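Ledis Table Oil: FAQ

Does one coat really last 7 years?
The can says so. We'd plan on 2, less if you eat at the table.

Is it food safe once cured?
Ledis says yes after 30 days. We asked for the test report and are still waiting.

Will it hide scratches?
No. It darkens them, whatever the ad claims.

Does it bring out the grain?
On wavy grain, a bit. Plain wax does too.

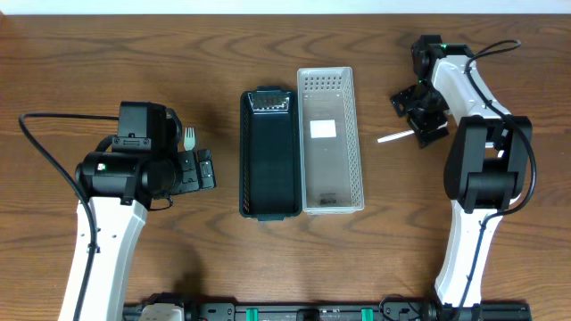

Can I return an opened can?
No. Buy the small one first.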